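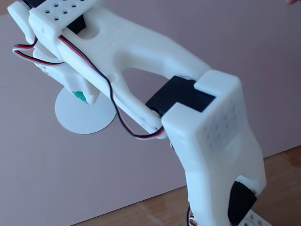
Bench notebook, June
Planning for the second arm

Budget talk this morning. We have 4,000 for the whole of next year's small arm work, and that has to cover a second arm, spares, a proper mount for the cameras, and whatever we forget. Irina Bucur wants a first list by the end of the month so she can get quotes moving before people leave for the summer. Writing down what I know now and will tidy it up later.

First question is whether we print another one of these or buy a finished arm. I got two prices. Kestora sells an assembled arm in the same size class for 2,000, with metal gears and a controller board included. Koval quoted 1,012 for a kit with servos, board and power supply, and we print the plastic ourselves. I left out shipping on both. Koval's comes from overseas and I don't trust the customs estimate they gave me over the phone.

The case for the kit is that we already know it. Same joints, same spares drawer, same code. The case for the Kestora arm is that I spend too many afternoons re-centering servos, and my time isn't on Irina's sheet anywhere. It should be. I'll put a line in for it even if she takes it out. 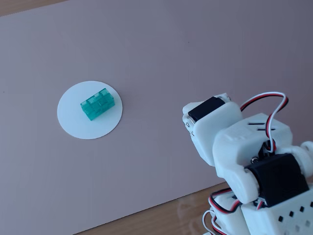
Cables are the part I would pay to fix first. The servo leads we use come in one length and we make up the difference with slack, so there's a loop of red, black and white standing up over the wrist bracket and another bundle coming out at the bottom of the arm. Cunurora makes leads to length if you send them a drawing. They want a minimum order of 19, which is more than one arm needs but sensible for two with a few left over. I haven't had a price back from them. If it's silly we crimp our own, and then we need a decent crimping tool, because the one in the drawer belongs in the bin.

Also to go on the list under cables: clips, sleeving, a longer USB cable with a right-angle plug. Small stuff, but last year the small stuff never made it onto the sheet and we ended up buying it one bag at a time with somebody's own card.

Targets and objects cost next to nothing. White disks and a toy brick do fine for the pick and place work and I see no reason to change that. I'd like a few bricks in other colors, and some that aren't see-through, to find out whether the detection cares. Put down a small sum and don't argue over it.

The mat is another matter. I want a second one in the same color from the same batch if the shop still has it. If they don't, we buy two new ones together and retire this one. Mixing two shades of pink between benches would cost us a week of redoing the color thresholds. I've been through that once, with the old gray card, and I don't want to do it again.

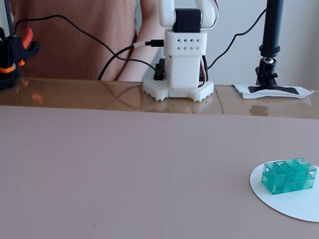
Whichever way that goes, the second bench needs a table as well. Irina asked if we could put both arms on one table and save the money. I said no. Two arms moving on one top will shake each other's cameras, and there's no room for a person to reach in behind without leaning over the other setup. She is going to ask facilities if there's one in storage. I asked for a matte top this time. The varnish on the present one throws reflections, and a big mat only hides part of it.

Stands: the black stand with the ball head is fine and I'd buy the same again. Clamps are fine too. What I want is something better than paper and tape under the feet. Brarnance has a bolt-down plate in their catalog that might fit our stand -- need to measure the foot before I order anything. If the plate works we should buy it for both benches in one go.

Spares. We have been running with too few. A dead servo on a Monday-morning kind of day means waiting on the mail, and the student work stops with it. I'd like a full set of servos on the shelf, plus horns and screws, plus one spare controller board. On the Koval side that is easy to price. Kestora won't sell single joints, only exchange units, and the exchange price was not on the quote. Asked again by email.

My leaning tonight, for the record, is the kit. It leaves enough for the spares and the cables, and if the Kestora people come back with a sane exchange price I'll rewrite this page.

Things to settle before the list goes to Irina:

1. Get the exchange price from Kestora in writing. Ask about lead time too, and whether the quote holds past the summer.

2. Check the fingers. If we go with the kit we print a new set anyway, so decide now if we keep the long curved shape or try a shorter one. Filament goes on the sheet either way.
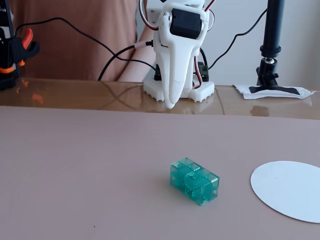
3. Measure the stand foot for the Brarnance plate and write the numbers here, on this page, where I can find them.

4. Chase Cunurora for the lead price. Send the drawing again, they say they didn't get it.

5. Ask the shop about the mat batch. Take the offcut along.

6. Find out from Irina if the table comes out of our money or out of facilities.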